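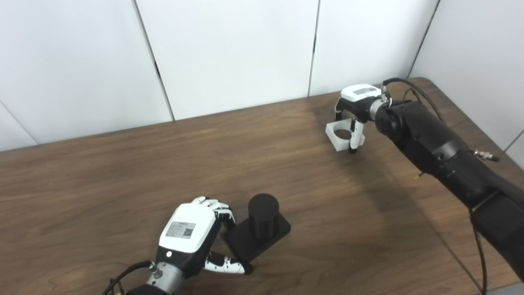 The two-arm bench at Ojo, with the ring in the right gripper and the post by the left hand.

The house rules for the two-arm bench at Ojo fit on 2 sheets of paper, and the woman who wrote them would like to get them down to one. She runs the handling group, and she talks about checklists the way other people talk about their gardens.

"I love this stuff," she says. "People come in wanting to see the arms move, and I want to show them the log sheet!"

The rules began in January, when the group started sharing results with Wundholm, a partner lab that uses the same test parts. The first batch of numbers didn't line up at all. Both labs were running a ring-and-post task, and both were sure they were doing it the same way.

"We had written 'place the base near the left hand.' Near! What does near mean? Their near was a hand's width and ours was almost touching. We spent a whole afternoon on the phone laughing about it, and then we spent the next month fixing it."

The fix became a document called Masico, after the folder it was first saved in. It has 33 rules. Most of them are short enough to read out loud in one breath, and she insists on that. Her favorite is the one that says a trial starts when the operator says "start," and everything that happens afterward goes in the log, including a dropped part, a bumped table or a phone ringing.

"You don't get to decide later that it was a practice run. That's the rule I would keep if I had to throw out all the rest — it changed how we work."
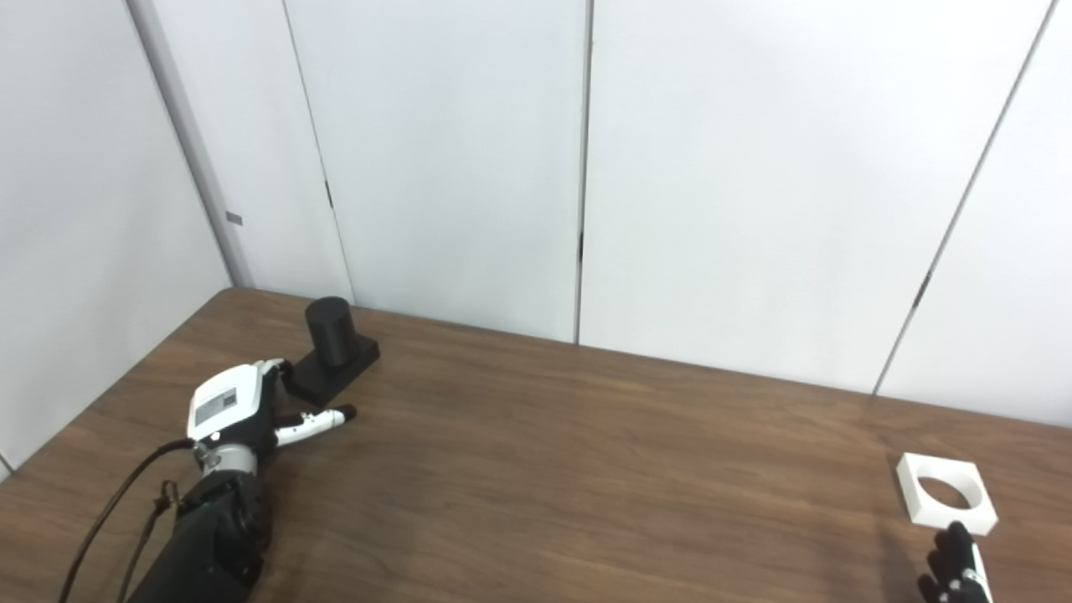
Cables get a page of their own. Before the first trial of the day, someone moves each arm slowly through its full reach and watches every loop of cable the whole way. If a loop catches, the session waits until it has been rerouted and the check has been done over.

"It takes three minutes. I've timed it, of course I've timed it. And it's a nice three minutes, you get your eye in for the day."

She is just as firm about where people stand. Hands stay off the table while the arms are powered, and the person holding the stop button has no other job. No typing, no notes, no coffee. New staff sometimes find that one a bit much, she admits, until they have done a shift with the button themselves.

The group has now logged 533 trials under the current version. Nurken, a smaller shop that builds grippers, asked for a copy over the summer and sent it back with comments in the margins, several of which went straight in.

"They caught that we never said who is allowed to change a rule. We had rules for everything except the rules! So now any change needs two people to sign it, and the old version stays in the binder where you can read it."

What she would like next is a shared way to describe failures. One lab's "slip" is another lab's "missed grasp," and she has started a word list with plain definitions that an operator can check in the middle of a session. It's slow going, and she's clearly having a great time with it.

"Last week we argued for an hour about the word 'seated.' Is the ring seated when it touches the base, or when it lies flat on it? I say flat. Wundholm is still thinking it over."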